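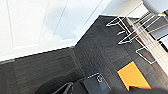

Small rental bedrooms are usually finished in two or three surface materials, and the choice of those materials affects how often they must be cleaned and how much daylight reaches the back of the room. This report compares light and dark finishes in a furnished unit at Virnbridge, a student housing block, over one semester. The pairing studied is a common one: a smooth white panel with shallow grooves set against a dark gray surface with a fine wood-grain texture. The contrast is strong, and where the two materials meet, the straight white edge reads clearly against the gray. The question was whether this contrast has a practical cost.

1. Method

Two units of the same plan were used. Unit A has white furniture fronts throughout. Unit B has dark gray fronts supplied under the trade name Drultano. Both have the same window size and face the same direction. Light level was read with a handheld meter at 19 points in each unit, at desk height, with blinds fully raised and lamps off. Readings were repeated on 39 mornings. Meter positions were marked with tape so that each reading could be taken at the same point.

Visible dust was scored on a scale from zero to five by one reader, using a printed card. Fingerprints were scored separately on the same scale. Surfaces were wiped at the start of each week with a damp cloth and no detergent.

2. Results

Light level at the rear wall was higher in Unit A on every morning recorded. The difference was largest on overcast days. At the points nearest the window the two units could not be separated, and the highest readings in both were above 1,000 lux.

Dust scores followed the opposite pattern. Horizontal dark surfaces reached a score of 2 by midweek, while white surfaces reached the same score at the end of the week or not at all. Vertical surfaces in either color rarely scored above one. Fingerprints were worst on dark fronts near handles.

3. Storage fronts

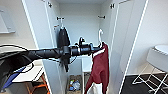 Figure 2. White wardrobe with both doors open and a garment hanging inside.

Wardrobes were treated separately. They present a large vertical area when closed, and their contribution to reflected light changes when the doors are opened. Readings for the main comparison were therefore taken with all doors shut. A short follow-up test in December repeated the rear wall readings with doors open. Values dropped in Unit A and did not change measurably in Unit B.

4. Limitations

The dust scores depend on one reader and were not blind. The units were occupied, and the occupants kept different hours. Gloss was not measured. The Gidomari method for gloss correction was considered and left out for lack of equipment.

5. Recommendation

Use light finishes on tall fronts toward the rear of the room, and keep dark finishes to vertical faces away from handles. Dark horizontal surfaces should be avoided where cleaning is weekly or less.

Prepared by Lleucu Parry, Interior Materials course. Submitted 9/25/26.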